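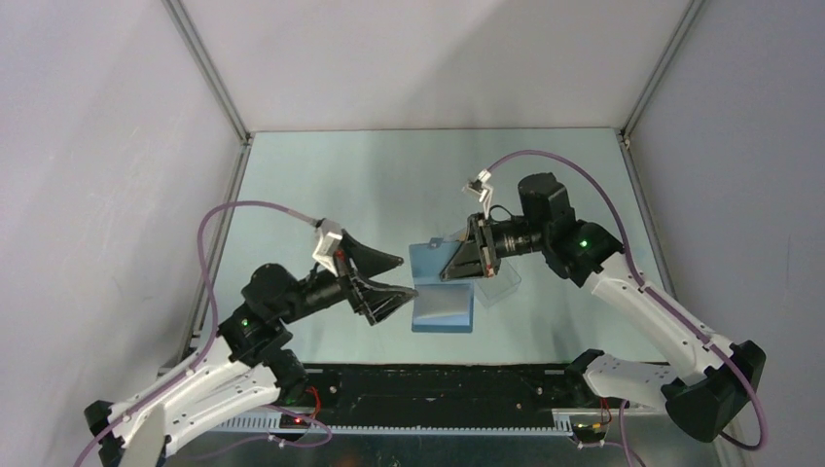
Light blue folder-like item, pale blue-green table

Folders that won't stay flat or shut – how do you all deal with paper at home?
Posted in Home Office & Paper

Kenneth Lumanlan
Okay so every January I tell myself I'm going to get the household paper under control, and this year I got as far as buying the folders. They're the plain light blue kind, one fold down the middle, no flap, no elastic, nothing fancy. I bought a pack of 27 from Benen when they were on sale and I was very pleased with myself for maybe two days.

The trouble is they won't behave. The new ones spring open when I set them down, and the ones I've already filled go the other way and get this fat rounded back so they slide off each other if I stack more than four. I've got car stuff, the dentist, two kids' worth of school papers, and the manual for every appliance we've owned since we moved in. The school one is the worst. It's so stuffed that it sits on the table like a little tent.

I tried pressing them under a cutting board overnight and it sort of helped, but by dinner the next day they were back to their old tricks. My wife says to just scan it all and she might be right, but I like having the paper!

So a few things I'd love to hear about. Is there a proper way to crease a folder so it stays closed? How much do you put in one before you start another? And do you keep them lying down or standing up? I have one shelf, 14 inches deep, and it isn't getting any deeper.

Nevzat Uçar
I worked in the records room at a property management office (Chowdary, if anyone here ever rented from them) and I must have folded 2,000 of these things, so finally my moment has come.

The crease first. Most people pinch the fold in the middle and run their fingers out to the ends, and that's fine for a sheet of paper but folder stock is thicker and it wants to creep. Lay it on a hard table, no tablecloth, and line up the open edges before you touch the fold at all. Hold those edges down with one hand, spread your fingers so it can't twist, and then use the other hand to press along the fold from one end to the other in a single slow pass. Flip it and do the same on the other side. If you've got a bone folder, great. The back of a spoon works just as well and I used one for years.

Now look near the bottom of the fold. A lot of folders have two or three faint lines pressed into the card next to the main crease, and those are for when the folder gets thicker. You fold along the second or third line and it gives you a flat bottom in place of a pointy one. I'd bet your school folder is bulging because it's still on the first line. Yours may not have them, some of the cheap ones don't, so check one before you go refolding everything.

As for how much, I stop when it's as thick as my little finger. After that I start a second folder and write the year on both. School papers I'd go through on a Saturday with the kids sitting right there, let them pick what stays, and you'll be surprised how little they care about a spelling test.

And stand them up! Lying flat is what makes them slide. Put them in a magazine file or a box with the fold facing down, snug but not so tight that you have to wrestle one out. A letter-size folder is a bit under 12 inches the long way, so your shelf should be fine.

Pivero
just get the ones with elastic. i had the same problem and threw all mine out

Jirnero
I'll stick up for lying flat a little, because I do it and it's been okay. The trick for me is alternating – one folder with the fold to the left, the next with the fold to the right, so the thick sides don't all end up on the same edge. I have a stack of nine like that in a drawer and it stays put. In a drawer they've got walls to lean on though, so on an open shelf I'd go with what Nevzat said.

Also, the manuals! Get those out of the folders completely. They're stapled and heavy and they wreck the shape of anything you put them in. I pulled ours out and one of them was 241 pages, for a washing machine we don't even have anymore. They live in a shoebox now and the appliance folder is just receipts and warranty cards.

Kenneth, if you do try the spoon thing, put a scrap of paper between the spoon and the folder. I left a shiny gray streak down the front of a nice one and it never came off.

Kenneth Lumanlan
Thank you, this is great. I just checked and mine do have the little lines, two of them, and I've been looking right past them. Refolded the school one on the second line and it's sitting a lot lower already. Going to hunt for a shoebox after dinner.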